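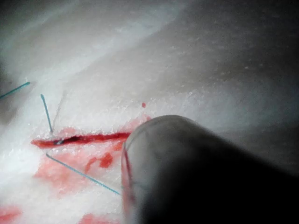

Wrist camera, suture pad on the bench, blue thread, grey tip just right of the cut.

November, open day notes, written up with cold tea.

Doors at 9 and we had the Degefa arm running before the first visitors had found the coat hooks. I was on the suturing table all morning (my voice has gone) and the wrist feed went up on the big screen behind me, which was a brilliant idea of Vurum's because people at the back could watch the cut close up and stop leaning on the barrier. The red round the slit looks horribly convincing at that size! Two of the sixth formers had to go and look at the Misside stand for a bit.

Most asked question, by miles: does it feel how hard it's pulling? I gave the short version – force limit set in software, a person on the pedal – and then somebody from Pesard asked for the long version and I talked for ages about thread tension and lost my place in the demo script. Must print it bigger.

Things for whoever runs it next time:

The long strand below the cut comes across to the left side of the tip. I'd like more slack there before we move in, it makes me nervous with people watching.

Turn the right-hand lamp up a notch. The pad goes dim towards the top right on the feed and bright on the other side, and the blue shows up lovely wherever the light's good.

Log is saved as run 3059. We had around 32 people through by lunch, in groups of eight, and eight is too many for one table – try six.

Still need to order more pads and find the spare pedal lead.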